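Cable sag

Cable sag is the vertical distance between the straight line joining two points of support and the lowest part of a flexible cable, rope, cord or wire hung between them. The term is used in overhead line work, surveying, fencing, rigging and building services. It is closely related to slack, the amount by which the length of the cable exceeds the straight-line distance between its ends. A small amount of slack produces a comparatively large sag, and the two quantities are often confused in trade use.

Contents
1 Geometry
2 Approximate calculation
3 Bending stiffness
4 Temperature and creep
5 Measurement
6 Usage in fencing and agriculture
7 See also

Geometry

A perfectly flexible cable of uniform mass per unit length, hung between two supports and acted on only by gravity, takes the form of a catenary. If the load is instead distributed evenly along the horizontal, as with the deck of a suspension bridge, the curve is a parabola. For shallow spans the difference between the two is small, and most field tables are based on the parabola.

Where the supports are at the same height, the lowest point lies at the centre of the span. On sloping ground it moves toward the lower support, and on steep spans it may lie outside the span altogether. In that case the cable has no true low point, and sag is taken as the greatest vertical distance between the cable and the chord.

Tension varies along the cable. It is least at the lowest point, where it is entirely horizontal, and greatest at the higher support. The horizontal component is constant throughout the span.

Approximate calculation

For a level span the sag is given to a good approximation by

D = wL² / 8H

where D is the sag, w the weight of the cable per unit length, L the span and H the horizontal tension. Halving the sag therefore requires a doubling of the horizontal tension, while doubling the span at the same tension increases the sag by a factor of four.

The slack S is approximated by

S = 8D² / 3L

A level span of 300 metres with a sag of six metres has a slack of 0.32 metres. The figure illustrates the sensitivity of sag to small errors in cut length, and is the usual argument for adjusting a span by tension or by direct sighting.

Both expressions lose accuracy as the ratio of sag to span increases. For deep spans the full catenary equations are used.

Bending stiffness

No real cable is perfectly flexible. A conductor with an insulating sheath resists bending, and over short lengths this resistance may have more influence on its shape than its weight. The form taken by a short cord depends on the direction in which it leaves each fixing, the stiffness of the sheath and any curvature retained from storage on a reel. The last of these is known as set, or coil memory.

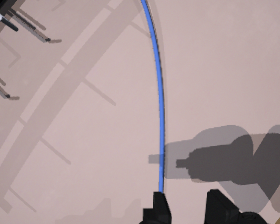
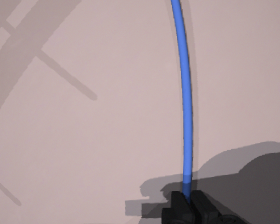
A blue cable with a shallow curve along its length.

Set is most pronounced in cable taken from the inner turns of a reel, where the radius is smallest. It is reduced by laying the cable out under light tension before installation, or by warming it within the limits given by the manufacturer. Twisting a cable to remove a curve is generally discouraged, as the twist is stored in the span and may appear later as a loop when tension is released.

A common test compares the span with a characteristic length obtained from the square root of the bending stiffness divided by the tension. Where the span is many times this length, stiffness affects the shape only near the supports, and the cable may be treated as flexible elsewhere.

Temperature and creep

Metal conductors lengthen as they warm, and sag increases accordingly. Overhead lines are strung with reference to a table giving the sag for each span at a range of temperatures, so that clearance above the ground is preserved in the hottest expected conditions and tension remains within limits in the coldest.

Creep is a slow, permanent elongation under sustained tension. It proceeds most quickly in the period after stringing and declines with time. Allowance may be made by pre-tensioning the cable or by stringing it slightly tighter than the final value. Ice and wind add a further temporary load, which in severe cases may produce permanent stretch.

Measurement

Sag may be measured by several methods:

Direct sighting, in which targets are fixed to both supports at the required distance below the attachment points and the cable is adjusted until it touches the line of sight.

Return wave, in which the cable is struck near one support and the pulse is timed over a set number of returns. The sag is calculated from the time alone, and neither the span nor the weight of the cable need be known.

Tension measurement, using a dynamometer or a clamp-on gauge, with the sag found by calculation.

The return wave method suits light cables on clear spans – it is unreliable where spacers, markers or branches touch the line.

Muthoni Rweyemamu compared the three methods on a disused farm line at Plorkutham, with a second set of readings taken at Tretham in October. The return wave and sighting results agreed to within 20 millimetres on all level spans. Agreement was poorer on the sloping spans, where the low point was displaced from the centre.

Usage in fencing and agriculture

In plain wire fencing, sag is controlled by strainers at the end assemblies and by intermediate posts or droppers. Trellis wires in vineyards and orchards carry a seasonal load of foliage and fruit, and are commonly re-tensioned after pruning.

See also

Catenary
Guy-wire
Strain relief
Suspension bridge
Wire rope

This page was last edited on April 15, 2019.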